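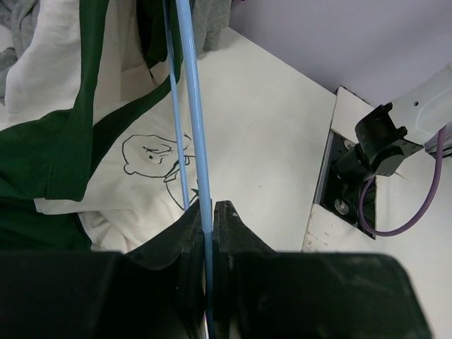
Page 2 of 6

About Us

Skoltent is the student robotics club at Erkside, a public high school for grades 9 through 12. The club is open to any enrolled student. No programming or shop experience is required to join, and there is no tryout.

We meet after school in Room 188, at the back of the technology wing. The room opens at 3:15 and closes at 5:30. During the build season, which starts in November, it also stays open later by arrangement with the faculty adviser.

What we work on

Many school robotics clubs build a new machine every year for a field game. We did that for our first two seasons. After that the members voted to switch to tabletop arm work, and the club has stayed with it. Our projects are ordinary household jobs done by a robot arm with a two-finger gripper: picking up clothes hangers, handling shirts, sorting socks, stacking cups.

Clothing takes up most of our time at present. A block is the same shape every time you pick it up, and a shirt is a different shape every time. Students have to decide where the fingers should close, how hard they should grip, and what the arm should do when a sleeve ends up in the wrong place. A plain plastic hanger is narrow and smooth, and a gripper that comes in at a poor angle will push it away or turn it over. New members are often surprised by how long it takes to get one shirt onto one hanger.

The view from the wrist camera is a large part of the work. With the fingers closed on a light blue hanger and a white and green garment beside it, a student has to judge from that view whether the grip is a good one. We save these views and go over them as a group.

How the club is organized

The club has 17 members this year, divided into two crews. The arm crew looks after the hardware: mounting, cables, finger pads and repairs. The task crew sets up the table, runs the trials and keeps the log. Everyone changes crews at the winter break, so that no one spends a whole year doing only one kind of work.

Each trial is written down on paper before it goes into the spreadsheet. The sheet lists the object, the starting position, who was at the controls and what happened. Failed trials are logged the same way as good ones.

New members spend their first 6 sessions on safety and basic control. They learn where the stop button is, how to move the arm slowly, and how to clear the table between trials. After that they join a crew.

The Kanard Meet

In spring we take part in the Kanard Meet, a one-day event for school clubs that work with robot arms. Teams get a set of household tasks in the morning and have until mid-afternoon to complete as many as they can. The clothing task has been on the list for the past two seasons. Scoring is by finished task, with partial credit for a clean pick.

Support

The school provides the room, the tables and the adviser's time. Ingvarsson, a machine shop in town, cuts brackets for us at no charge and lets students visit to see the parts made. Other costs are met by a fall book sale – there are no membership dues.

We can always use clean clothing in children's and small adult sizes, along with plastic hangers of any color. Please leave donations in the bin outside Room 188. Items with heavy zippers or loose beads are hard on the finger pads, so we ask that you keep those.

Joining

Pick up a form at the main office or from the folder on the Room 188 door. A parent or guardian needs to sign the safety page. Students may join at any point in the year, although those who start after the winter break usually do not travel to the meet until the following spring.

Next: Meeting Schedule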